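Review: the Fivitz work table, after two seasons of robotics club

Posted Tuesday, February 11, 2020

I have been meaning to write this one up for ages, and a few of you have asked in the comments what our club does for tables, so settle in with a cup of something, because I have a lot of feelings about a table (more than I ever expected to!).

A bit of background first. I help run an after-school robotics club in Pirnberg. It's open to middle and high school students, and we meet wherever we can get a room for the evening, which has meant a church hall, a library basement and, for a good long stretch, people's own living rooms. The students build and practice with grippers of one kind or another, mostly for picking up, sorting and packing small household things, and every April we take our best efforts to the Brultomance meet, which is a friendly sort of competition with a lot of cheering and a truly awful raffle. Because we move so much, we needed a table that could move with us. Our old one was a door on two sawhorses. I loved that door, but it wobbled if you breathed on it, and a wobbly table is a miserable thing when you're fourteen and trying to get a pair of jaws to close on a battery.

So we saved up and bought the Fivitz folding table, the larger of the two they make. It arrived in one very flat, very heavy carton. Putting it together the first time took two of us most of an evening, and I'm sorry to say that was mostly the fault of the instruction sheet, which shows the leg brace upside down on the second page and right side up on the third. If you go by the third page you'll be fine. After that first time it has been simple. You swing out the legs, push the brace until it clicks, flip the whole thing over and you're ready. The older students can do it without me. The younger ones need a grown-up on one end because of the weight, and I would not let anyone try it alone.

Now, the good part, and the reason I'd buy it again. It's steady. I don't mean steady for a folding table, I mean you can lean your whole weight on one corner while you fuss with a screw and your neighbor across from you won't feel a thing. When you have a crowd of kids all reaching in at once, that is worth a great deal. The feet have little screw-in pads, so you can level it on an old floor, and the pads haven't fallen off yet (they did on the folding chairs from the same company, but that's another review and a grumpier one).

The height is good too. Most of our practice is done standing, with one person holding the tool and another watching and calling out what went wrong, and nobody goes home rubbing their back. A couple of the shorter kids would like it an inch lower. There is a lower setting, but it's so low that then everyone complains, so we leave it where it is and the shorter kids get a step.

I do have complaints. The top is slick. It's lovely to wipe down, and terrible to pick things up from, because a light object just skates away from the jaws and goes sailing off toward the floor. We lost most of a session to that before one of the students went and got a blanket off the back of a chair. Since then we've always covered it. A thick blanket goes down first and then a smooth cloth over the part where we're working, and I can't tell you how much difference it made. Things stay where you set them, and a dropped piece lands softly and doesn't bounce under the furniture. If you buy this table for anything like what we do, please plan on a cover from the start. Fivitz sells a rubber mat cut to size, but I thought the price was silly and we never tried it.

The other complaint is the edge. It's a hard, square edge, and it's not kind to forearms. A folded towel helps, or long sleeves. Several of ours wear work gloves anyway, for the grip, and they don't seem to mind.

I'd also like to say a word about how much room you get. We like a messy table. A tidy row of blocks teaches you to pick up blocks, and the Brultomance people are fond of handing you whatever was in somebody's junk drawer, so we practice with bottles and cords and hair bands and cards and all sorts, with an open box to put things in. Feathers are the hardest. 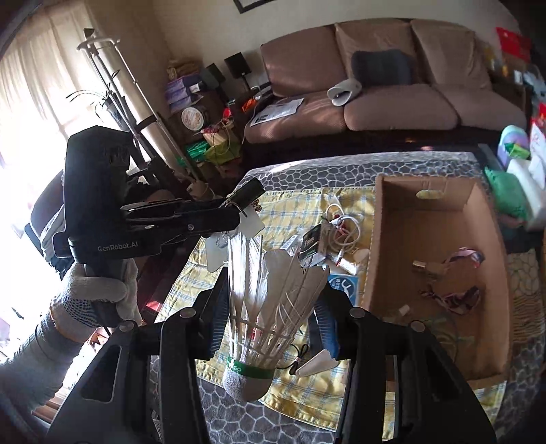

You want to squeeze gently and you want to come at it straight, and even the patient students crush a few before they get the feel of it. With all of that spread out we still have space for two people to work with a gripper each and not knock elbows much. Three is too many. We tried three, and there were words.

It has held up nicely otherwise. The hinges were stiff all through the first winter and then loosened to where I like them. One leg has a scrape from the night we tried to get it down a set of basement stairs sideways. The carrying handle is the weakest part of the whole thing, a thin strap that digs into your fingers, and we've wrapped ours in cloth tape. I did write to the company about the handle and the upside-down drawing, and got a kind reply that didn't promise anything.

A fellow coach swears by the Delić table, and I've used hers at two meets. It's lighter by a good bit and the handle is far better. It also has a slightly rough top, so you could skip the blanket if you wanted to. But it does shiver when somebody bumps it, and once you've gotten used to a table that stays put, you notice. If your club has to haul everything up stairs every week, I'd look at the Delić. If you have a car at the door and you care most about steadiness, get the Fivitz.

My score is 7 out of 10. It would have been higher with a decent handle and a kinder edge, and I may come back and change it if they ever fix either one. We're using it twice a week until April, so if anything breaks before the meet I'll add a note at the bottom of this page. And if any of you have found a good way to keep a blanket from creeping toward the person who leans the hardest, please tell me in the comments! We've tried clips, and they get in the way of the grippers.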